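Week 7: Pretend cooking and the home corner

Course code 3947, Play and Early Learning. Notes by Nhàn Lưu. Bring last week's observation sheet if you haven't handed it in yet!

I've put the play kitchen before the play shop this term because most of you will meet one on your first morning of placement. I love a play kitchen (you'll have noticed by now) and I could talk about them until the building closes, so please stop me when it's time for tea.

What I want you to think about is how much a small toy stove asks of a child. Turning a knob is wrist work, and it's the same twist they'll need later for taps, jar lids and door handles. Pressing a button is one finger doing a job while the others keep out of the way. Then there's all the language that comes along with it – hot, ready, not yet, careful, yours, mine, burnt. I once sat through a whole lunch at Ploltness nursery that was made of nothing but burnt soup, and I had to eat every bowl.

Look at the controls first when you're choosing or setting out a stove. Ask yourself which bits a two-year-old would go for and which would wait until four. Red and blue against plain grey is a good start, as the parts you're meant to touch are easy to find. I'm also fond of a bit of tiled wall at the back, because it gives the children something from a real kitchen to talk about. 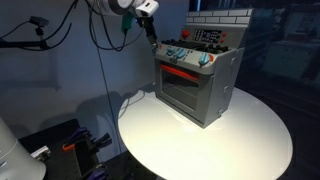
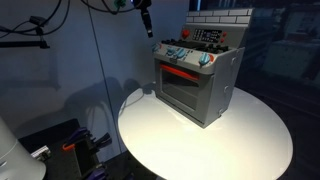

Grey body, blue knobs along the front, black burners on top.

Tharushi Miah wrote to me after the last run of this course and wanted me to be stricter about the table. In her room the stove went on a table with plenty of space on all sides, and the children who usually hung back came in from behind and started serving. When it was pushed up against the wall, the same two children ran the kitchen all morning. She'd also like it said that the pans should be kept in a low basket and never on top of the cooker, or the first child to arrive gets the lot.

I agree with her on the table. On the pans I'm less sure – a pan already on the hob can be a nice invitation for a shy child. Try both and tell me.

For your placement task, watch one child at the kitchen for 10 minutes. Write down what they touch, in order, and any words they use. Don't join in unless you're handed something to eat, in which case eat it politely and carry on writing. Please don't correct the cooking. If the cake goes on the burner and the egg goes in the oven, leave it be and note it down.

Reading: the Fuentealba handout on role play, pages 2 to 7. The Sirutlow sheet on cleaning plastic toys is optional, but do read it before you go anywhere near a real home corner in May, when everybody has a cold.

Sheets back to my tray by the start of the next session, with your name on both sides.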